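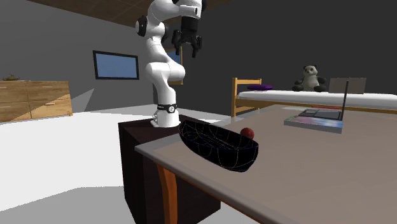

3.2 Bedroom doors, windows and night air

The interviews in Somley showed early that the bedroom must be treated apart from the other rooms of the house. In the kitchen and the living room, people open a window when they notice a smell or when they feel too warm. In the bedroom they are asleep for most of the time that interests us, so the decision is taken once, in the evening, and it stays until morning. For this reason we asked about the evening routine and did not ask the residents to judge their own air during the night.

We visited 11 households, all of them in the brick terraces between the canal and the Nasasbridge road. The houses have the same plan on the upper floor: one larger bedroom to the street and one smaller bedroom to the yard, with a short landing between them. The street bedroom has a sash window with two panes, and in most houses the lower pane was painted shut many years ago. The yard bedroom has a newer window that tilts. This difference is small on the drawings, but it decides a great deal about who sleeps where in summer.

In each house a Pondimex logger was placed at the height of the mattress, on the side away from the window, and a second one was placed on the landing. The loggers recorded carbon dioxide, temperature and humidity every 10 minutes. We first wished to place them at the pillow, but in the trial house the resident found the small light of the device disturbing, and it was also too near to the breath. The final position was a compromise — it was accepted by all residents and it gave stable values.

During the interview we did not use photographs of real homes. In our earlier work in Wattimena, people who were shown such photographs began to speak about the taste or the income of the owner, and it was difficult to bring them back to windows and doors. Figure 2 shows a bedroom as a computer rendering.

Figure 2. Simulated bedroom, computer rendering.

The answers can be sorted by the position of the door. In six households the bedroom door was left open during the night, usually because of a child or a cat, and in these houses the carbon dioxide in the bedroom followed the value on the landing with a short delay. In the other five the door was closed. Here the concentration went up steadily after the light was turned off and became flat only toward the early morning. The window had less influence than we expected when the door was open, and much more when it was closed.

Residents gave several reasons for closing the door, and noise from inside the house was named more often than noise from the street. One woman explained that she closes the door against the refrigerator, which stands at the foot of the stairs. A retired couple closed it to keep the heat in, although their radiator was turned off at 11 in the evening and the room cooled at nearly the same speed as the landing. We mention this case because the couple were surprised by their own curve, and after they saw it they asked if they could keep the logger for some more nights. These additional nights are not included in the results.

The trickle vents above the yard windows need a separate remark. They were present in all houses where the window had been replaced, but many were closed, and a few were covered with tape from the inside. Most residents did not know the name of the vent or its purpose. When it was explained, some of them said that it lets in spiders. We did not ask anyone to open the vents during the measuring period, as we wanted to observe the rooms in their normal use.

Two limits of this part should be stated. The measuring took place in November, so the behavior in warm weather is known to us only from what the residents told. Also, the number of persons in the room was written down each evening by the residents themselves, and on a few nights the sheet was left blank. These nights were removed before the comparison in Section 3.3, where the door position is treated together with the number of sleepers.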